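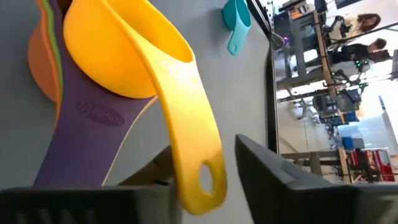
Kitchen tips from a robot table
Oct 12, 2020
Print this page | E-mail this page

I've written up a lot of tips here over the years and most of them came from my mother-in-law or from ruining something. This batch came from work! I prep and set up at Faltent, in the test kitchen on the Flusuvmont side, and since August we've had two robot arms learning to handle ordinary kitchen stuff. They started with measuring cups, so that's what I've been looking at, all day, for weeks.

My job used to be mostly laying things out and putting them away. Now the arms do a share of that (slowly, bless them) and I set up the table, watch, reset, and write down what went wrong. I was nervous about it, I'll admit. Ermanno Zanetti, who has the other shift, was flat out grumpy. But watching something pick up a cup over and over makes you notice how badly your own drawers are set up. So, tips.

Nested cups: fan the handles

If you nest your measuring cups with all the handles lined up, you have to peel them apart with your fingernails. Fan the handles out a bit when you stack them, so each one sticks out on its own, and you can grab the one you want by the handle. I do this at home now and it's a small joy. Also, if your set has the size molded into the handle in the same color as the plastic, go over the raised letters lightly with a paint marker. Let it dry overnight. You'll stop squinting.

Learn the colors

Ours are a different color for each size. I never paid attention to that until I had to write "purple, missed" thirty times. After a month of it I quit reading the handles at all. If your set is all one color, a dab of nail polish near the hanging hole does the trick, well away from anything that touches food.

Park everything the same way

On the table I lay the cups out with space between them and the handles all pointing to the right. Primo Grasso on the robot side asked for that, and I thought it was fussy. Then I went home and turned every mug in the cupboard so the handle faced my good hand, and now my husband does it too. Pans as well. (Not on the stove, please! Turn those handles in, away from the edge.)

Give yourself one clear bin

We keep a see-through container on the table within reach of both arms. Do the same next to your mixing bowl when you bake. Used cups and spoons go in there and nowhere else, and when you're done you carry one thing to the sink. I used to find teaspoons under the flour bag.
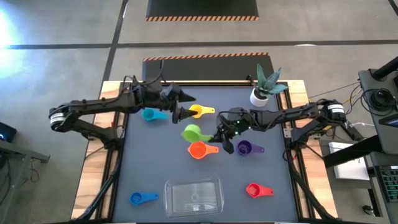 Clear the counter before you start, not during

All 7 cups, the bin and one potted plant, and that's the table. The plant was my idea and I'm fond of it. At home I'd have the mail, a charger and half a loaf of bread in there too. Try starting with a bare counter and adding only what the recipe calls for.

If your workplace is getting these too

Ask early who does the resets. At first it all landed on whoever was standing closest, and that was me, and my back knew about it. We trade off every 30 minutes now. Ask for a stool. And keep your own notes, because the folks running the arms really do read them, and mine got the table layout changed twice. My hours stayed the same, but there's more sitting and looking, less lifting. Ermanno still says he's faster. He is, by a mile.

Next time: getting turmeric out of plastic.

Recent tips
Borkowska's trick for stuck jar lids
4 ways to use up buttermilk
Drawer liners that don't slide
What to do with a dull peeler
Freezing herbs in oil

Questions or a tip of your own? Use the contact page or write to Box 2281, Flusuvmont. | Copyright 2020, all rights reserved | Back to top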